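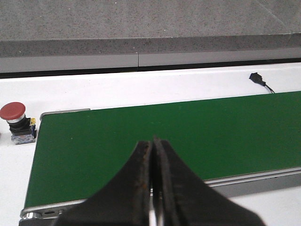 Jarkby bench conveyor: build notes and parts

Hi, and welcome to the Jarkby repo! It's the small green-belt conveyor that lives on my bench, with drawings, a cut list, the controller code and a pile of notes I kept on scraps of paper until Cecilia Mahama talked me into typing them up. She built the second one from my scraps, so if a step makes sense, thank her, and if it doesn't, it's probably a step I added later.

What you get

A flat belt running between two aluminum side rails, with a short metal rail across the end. The belt is 170 mm wide and the bed under it is 800 mm long. It moves small parts from one end of a bench to the other at a walking-ant kind of pace (you can turn it up, see Speed). I use mine for sorting hardware and for letting painted parts creep past a fan, and Cecilia runs buttons and beads down hers.

Folders

drawings: PDFs and the source files. Print at full size or the drilling templates will be wrong.
cutlist: one text file, lengths in millimeters.
firmware: the controller code, plus my settings.
notes: everything else, in no order I can defend.

Picking a belt

I went through more belts than I want to admit. The green one is the one I kept. It has a smooth face with just a bit of texture, so a washer stays where you drop it, but you can still push things around on it by hand. I tried a white belt first and lost every nylon spacer I put on it. Black was nice to look at and hid all my steel screws. Green shows up pretty much everything, crumbs and lint included, so you'll find yourself wiping it a lot.

My belt came from Fullholm as a finished loop. You can buy open belting and join it yourself, and there's a page in notes on doing that, but my own joint made a tick every time it came around the roller and I couldn't stand it past the first evening.

Rails and frame

The side rails are plain aluminum extrusion. Leave them as they are! I painted one pair and the paint went into the slots, and then the T-nuts wouldn't slide, and I spent a whole evening with a wooden skewer digging it out. Deburr the cut ends before you bring the belt anywhere near them.

The frame goes together with 12 T-nuts and matching bolts. Put all of them in the slots before you close up the ends. I've forgotten this twice. Leave everything finger tight, set the frame on the flattest surface you own (my kitchen counter beats my bench), press down on the corners, and then tighten.

Tension and tracking

The rear roller slides in its slots and is held by a bolt on each side. Go a quarter turn at a time, same amount left and right, and let the belt go around a few times before you touch it again. If it wanders toward one rail, tighten that side a hair. A hair really does mean a hair. The first time I did this I chased the belt back and forth for an hour with turns that were way too big.

You want to be able to lift the middle of the belt a little with one finger. Tighter than that and the motor gets grumpy.

Speed

The motor is a 12-volt gear motor and the controller is a Skenach board I already had in a drawer. There's a single knob. Range and ramp time are at the top of the settings file with comments next to them. I leave the ramp slow on purpose, so round things don't roll off backward at startup. If you're swapping in a different board, the pin names are all in one place and you shouldn't have to go digging.

Cleaning

Damp cloth, drop of dish soap, belt stopped. Skip solvents. I used the strong stuff once on a glue spot and it left a dull patch. Run a dry paintbrush along the inside of the rails every so often, too, as that's where all the grit ends up.

Known issues

The end rail can rub if the belt is tracking badly. Fix the tracking first and only then think about moving the rail.
The roller squeaks in dry weather. Still looking into it.
Version 4 of the drawings has the motor mount mirrored. It's corrected in the current set, but if you downloaded before April, please grab it again.
Very light things (paper labels, feathers, don't ask) slide under the fan.

Next up

I'm drawing a longer version called Major, with a support in the middle of the bed. The drawings aren't in here yet and I'm not promising a month.

Changes and questions

Open an issue and tell me which belt you used and how long your bed is, those are the first two things I'll ask you anyway. Pictures of your build are very welcome. Use the files however you like, just keep Cecilia's name and mine in the notes.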